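Kustau - ropa y cama
LÉEME (borrador, faltan cosas)

Versión del 4 de mayo de 2018
Lo lleva: Bríd Horgan. Dudas de etiquetas: Cauã Marinho.

Qué es

Colección de fotos y fichas de ropa en dormitorios. Prendas encima de la cama, a medio doblar, enredadas con la colcha, debajo de la colcha. Todo en casas normales de Iturport, con la ropa de cama que hubiera puesta. No se ha planchado nada ni se ha comprado nada.

Sirve para: probar vocabulario de textiles en español, buscar por prenda, ver qué pasa cuando una tela tapa a otra.
No sirve para: tallas, marcas, composición de tejidos. No las hemos apuntado y no se van a apuntar.

Cifras

4,000 fotos en la carpeta bruta
2,827 con ficha completa
80 dormitorios
500 fichas repasadas por una segunda persona

El resto de la carpeta bruta está sin ficha. No usar todavía, hay duplicados y nombres cambiados.

Carpetas

bruto/ tal como llegó
fichas/ un archivo de texto por foto, mismo nombre
repaso/ lo que ha mirado la segunda persona, con sus correcciones
glosario.txt leer antes de escribir fichas, en serio

En abril se renombró todo. Si tienes una copia anterior, bórrala y baja la nueva, los nombres no casan.

Campos de la ficha

prenda: una palabra del glosario. Si no se sabe, "prenda sin identificar"
color: el que domina
estado: extendida / arrugada / doblada / a medias / tapada
fondo: lo que hay debajo (colcha, sábana, colchón, silla)
estampado: sí o no, y de qué
muebles: solo los que se reconozcan
notas: libre, corto por favor

Prendas oscuras sobre colcha clara
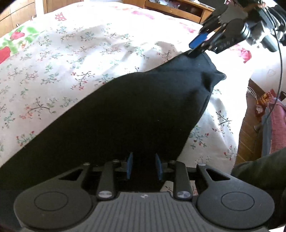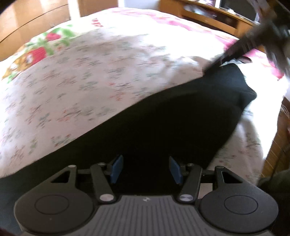

Las prendas negras son el caso que más discusiones ha dado. Se comen las costuras y los pliegues, y lo que queda es una silueta. En las dos hay tela negra en una cama de colcha clara con flores, y lo único que escribimos en prenda es "prenda sin identificar". En la primera alguien puso calcetín; puede ser, pero va a notas con interrogante. El estado tampoco coincide: en la primera "arrugada", en la segunda "tapada", que la colcha monta por encima de una parte. Para "tapada" basta con eso, no hace falta que desaparezca entera. En la segunda hay además estampado de fresas arriba a la izquierda, va en el mismo campo que las ramitas, separado por coma. Las letras rojas del borde rosa no se leen: no inventar texto. Mueble: de madera, "cómoda o armario", las dos palabras, sin elegir.

Criterios que se olvidan

Colcha y sábana no son lo mismo. Si solo asoma una esquina y no se distingue, poner "ropa de cama".

Floral es floral. Nada de "vintage", "alegre", "de abuela" (ha salido tres veces). Si se reconoce la flor se dice, si no, no.

Blanco, crudo y crema: los tres están en el glosario pero con la luz de ventana cambian de una foto a otra del mismo cuarto. Aceptamos "claro". Bríd no está de acuerdo, pendiente de hablarlo.

Rosa y magenta sí se separan cuando van juntos en la misma tela.

Movida o borrosa: no se descarta. Se apunta "borrosa" en notas y se rellena lo que se pueda. Campo vacío mejor que campo adivinado.

Calcetines: uno por ficha aunque sean pareja. Ya sé que es un rollo.

Problemas conocidos

- Los dormitorios del lote Okoro tienen casi todos colcha lisa. Si necesitas estampados mira los otros lotes.
- Fundas de almohada etiquetadas como camiseta. Se van corrijiendo según salen.
- "doblada" y "a medias" se confunden mucho. En repaso/ hay una hoja con los casos dudosos, falta pasarla al glosario.
- Pocas mantas. Nada de edredones de plumas, creo.
- Algunas notas están en portugués, son de Cauã, se entienden. Se traducirán.

Cómo corregir una ficha

Copiar la ficha a repaso/, cambiar ahí, añadir iniciales al final. No tocar la original. Si el cambio afecta a más de una foto del mismo dormitorio avisar antes a Cauã, que tiene la lista por cuartos.

Uso

Interno de Weltix y quien pida acceso a Bríd. No subir a sitios públicos, son los dormitorios de la gente. Si alguien de una casa pide que se quite su cuarto, se quita el cuarto entero, fotos y fichas, y se apunta en bajas.txt.

Pendiente

- terminar fichas del lote grande
- decidir lo de "claro"
- añadir cojín al glosario (no está!!)
- revisar tildes en los nombres de archvo, dan error en dos equipos
- hoja de casos dudosos de doblado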